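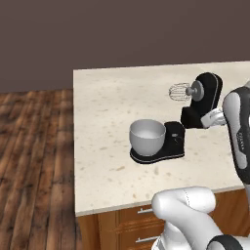
Kitchen and Worktop Replacement Programme: Information for Residents

11/03/2025

The Rakena Housing Association has completed its review of the kitchens in its older properties and is now able to confirm the arrangements for the coming programme of works. This notice is addressed to all tenants of Cukden Court, Joltau Terrace and the Gondunia estate. Leaseholders have been written to separately and should refer to that letter in the first instance.

The programme covers 148 homes. These were selected on the basis of the condition survey carried out by the Association's surveyors last year, in which each kitchen was given a grade according to the age and state of its units, worktops, sink and pipework. Homes given either of the two lowest grades are included. Homes which received a higher grade will be surveyed again in the ordinary course and are not affected by this notice. A tenant who believes that a kitchen has been graded wrongly may ask for a copy of the survey sheet and, where appropriate, for a second inspection.

How the work will be ordered

Work will begin in April at Cukden Court, where the kitchens are the oldest, and will move to Joltau Terrace once the last home at Cukden Court has been signed off. The Gondunia estate will follow. The Association had considered working on all three sites at the same time, but this would have required more fitters than the contractor can supply and would have left the housing team unable to inspect each home properly on completion.

Every household will receive a letter giving the proposed start date for its own home. The date should be treated as provisional until it has been confirmed by telephone. Tenants who are expecting a baby, recovering from an operation, caring for a relative or preparing for examinations are asked to tell us on receipt of the letter, and we shall do what we can to offer another date.

Before the start date

A member of the contractor's staff will visit to measure the room and to discuss the position of the cooker, the refrigerator and the washing machine. Tenants should be present for this visit or should arrange for another adult to attend. It is the best opportunity to raise any matter that bears on the design, such as the need for a lower work surface, a side-opening oven door or taps with lever handles. Changes requested after the units have been ordered cannot normally be accepted.

A choice of door finishes, worktops, handles and wall colours will be offered at the same visit. Small samples will be left with the household for one week. We would encourage tenants to look at them in daylight as well as under the kitchen light, as several of the darker wall colours look very different in the evening. If no choice has been received by the end of the week, the contractor will fit the standard range.

Flooring is included in the programme only where the existing floor is damaged or where the new layout would leave part of it uncovered. Tenants who have laid their own flooring will be asked to sign a short form agreeing to its being lifted at the edges. The contractor will take reasonable care, but older boards and tiles do not always come up whole and the Association cannot undertake to match them.

Cupboards and work surfaces must be cleared by the evening before work begins. Boxes are available from the estate office on request. Those who are unable to pack for themselves may ask for assistance when the start date is confirmed, and this will be provided free of charge.

While the work is under way

Most kitchens will be finished within two weeks. The water will be turned off for short periods, and the electricity supply to the kitchen will be off for the greater part of one day. The contractor will give notice of both. A temporary sink will be connected at the end of each working day wherever the pipework allows, and households will be lent a small electric hob and a kettle if they have none of their own.

The Association recognises that being without a proper kitchen brings additional cost. A disturbance payment of £580 will therefore be made to each household in the programme. It will be paid into the tenant's bank account after the new kitchen has been signed off, and no receipts are required. Where a rent account is in arrears, the payment will still be made in full to the tenant — the Association has decided against setting it off against any debt.

Staff working in the home will carry identity cards and will not be offended if asked to show them. They have been instructed not to smoke on the premises, not to play music and not to use the tenant's lavatory without permission. Pets should be kept in another room. Young children should not be left alone in any room where work is going on.

Waste will be removed daily. Old units will be taken away unless the tenant wishes to keep them, in which case this must be stated in writing before the start date. They may not be left in stairwells, on landings or in the bin stores.

Tenants' own improvements

A number of tenants have, over the years, fitted their own units, shelves or appliances. Where permission was given at the time, the tenant may choose to keep the existing kitchen and leave the programme. The Association will then remain responsible for the pipework and the electrical supply, but not for the units themselves. Where permission was not sought, we would ask the tenant to speak to the housing team before the measuring visit. Most such cases can be settled without difficulty.

Tenants who leave the programme will not receive the disturbance payment and will not be offered a new kitchen until the next condition survey has been completed. A decision to leave may be reversed at any time up to the day on which units are ordered for the block concerned.

Rent and other charges

No rent will be increased on account of a new kitchen. The cost of the programme is met from the planned maintenance budget and does not form part of any service charge paid by tenants.

Care of the new kitchen

A booklet on the care of the new surfaces will be left in every home. Hot pans should be placed on a stand or board and should not be set directly on the worktop. Spills should be wiped up promptly, particularly along the joint at the sink. Scouring powders and bleach creams should be avoided on both the doors and the worktop, and a soft cloth with a little washing-up liquid will be sufficient for ordinary cleaning. Drawer fronts and handles may work slightly loose during the first months of use. They can be tightened with an ordinary screwdriver, and the estate office will arrange for this to be done where the tenant would prefer it.

Faults in the new units should be reported to the repairs line in the usual way. The contractor is obliged to put right any defect reported within the first year. Defects reported later will be dealt with by the Association's own repairs staff.

Meetings and further information

Two meetings for residents will be held in the community room at Cukden Court before the start of work, one in the afternoon and one in the evening. The same information will be given at both. Samples of the doors and worktops will be on view, and the contractor's site manager will be present to answer questions. The room is fully accessible and has a hearing loop. Tenants from Joltau Terrace and the Gondunia estate are welcome, although a further meeting will be arranged on each of those sites nearer the time.

Questions about dates, access and the disturbance payment should be addressed to Jolene Henare, Resident Liaison Officer. Questions about design, safety or the condition survey should be addressed to Heather Lockyer, Planned Works Manager. Both may be reached through the main switchboard or by letter to the estate office.

This notice is available on request in large print, in Braille and as an audio recording. Tenants who would like it read to them over the telephone, or explained in another language, should ask the switchboard for the housing team.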